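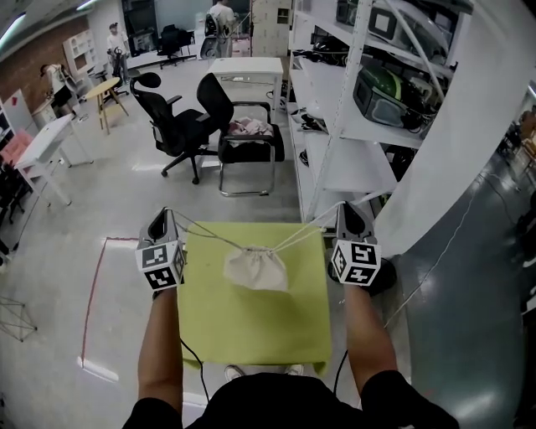
Small beige drawstring pouch with white strings.

Trollbridge Seed Library
Progress report to the Urban Fund for Local Growing
July 5, 2021
Prepared by Štěpánka Kadlec, project lead

Summary

The seed library opened to borrowers this spring and is now lending from the side room at Trollbridge Public Library. We have lent 278 portions of seed in the first season. Spending is within the grant. Two pieces of work are behind schedule: the drying room at Sekier Farm and the printed growing guide. Both are covered below, with a request to move part of the guide money to next year.

Lending

Borrowers take seed in spring, grow it out, and bring back a share of what they save in the fall. There is no charge and no fine. We ask for a name, a phone number or email, and the name of the variety taken.

Beans went fastest, followed by lettuce and tomatoes. We had expected more demand for squash, but most people who garden near the library have small plots or pots on a balcony, and squash takes up too much ground for them. Next year we will put less time into squash and more into bush beans and short-season peas.

We limited each household to four portions per visit. Some borrowers asked for more and we let them come back the following week. The limit will stay as it is.

Seed is given out in paper envelopes for small seed and in cloth pouches for beans, peas and corn. The pouches cost more, but they breathe, and beans that are not quite dry are less likely to mold in them. Borrowers are asked to return the pouches with their saved seed in the fall. We do not know yet how many will come back, and the budget for next year assumes we have to replace most of them.

Germination testing

Before opening we tested every donated lot on damp paper towels in the library workroom. Lots that sprouted poorly were pulled and either composted or marked for our own beds. The onion and parsnip seed was the worst of it. Most of it came from home collections and was several years old. We will no longer accept onion or parsnip seed unless the donor can tell us the year it was saved.

One donated tomato labeled as a yellow cherry type appears to be something else. Borrowers who have it growing have been asked to send a note when it fruits. Until then it is listed in the catalog as unnamed.

Catalog

The lending records were kept in a paper ledger for the first weeks and then moved to Tideo, the same program the library uses for its tool loans. The move took longer than planned. Tideo expects every item to come back as the same item, and seed does not work that way. The library's systems desk set up a separate item type for us with an open return date, and that has worked since.

The ledger is still kept at the desk for borrowers who would prefer to sign by hand. Entries are copied over at the end of each week. A few early entries have no variety written down and cannot be matched.

Sekier Farm

Sekier Farm has given us the use of a strip along its north fence for growing out seed stock. The soil was heavier than the test results suggested and had to be worked twice. Planting was late as a result, and the beans are behind those in town. The kale left in the ground over winter has bolted as intended and the pods are filling well.

The drying room has not been started. The shed we planned to use needs roof repair before anything can be stored in it, and the farm's builder cannot get to it before the end of the season. For this year the harvest will be dried on screens in the farm's hayloft, with a fan on loan from the farm. This is enough for beans and kale. It will not do for lettuce, which is light and blows around, so lettuce heads will be hung in paper sacks at the library.

Workshops

We held three workshops: one on choosing plants to save from, one on hand pollination, and one on keeping beans true to type. The first was well attended and the second was not. Rain was part of the reason, but several borrowers also said the title put them off. We will fold hand pollination into a general session on squash and cucumbers and drop the separate listing.

A session on threshing and cleaning seed is planned for the fall at the farm.

Growing guide

The text is written and has been checked by two growers. The drawings are not finished. The illustrator we had hired took other work, and her replacement has completed the bean and tomato pages only. We had planned to print up to 200 copies this summer. We now think it makes more sense to print in winter, when borrowers are planning their gardens – and by then we can correct the return instructions based on what happens this fall.

Budget

Shelving, envelopes, pouches and labels are paid for. The fence strip cost less than budgeted because the farm supplied its own compost. The drying room money has not been touched.

We ask the fund to approve the following changes:

Carry the printing money for the growing guide into next year.
Hold the drying room money until the shed roof is repaired.
Use the savings on compost to buy a second set of seed cleaning screens.

Next steps

Through July we will be marking plants for seed at the farm and visiting borrowers who asked for help doing the same at home. Return boxes will go out at the library desk after that, along with a short sheet on how dry seed needs to be before it is packed. The next report will cover the fall returns.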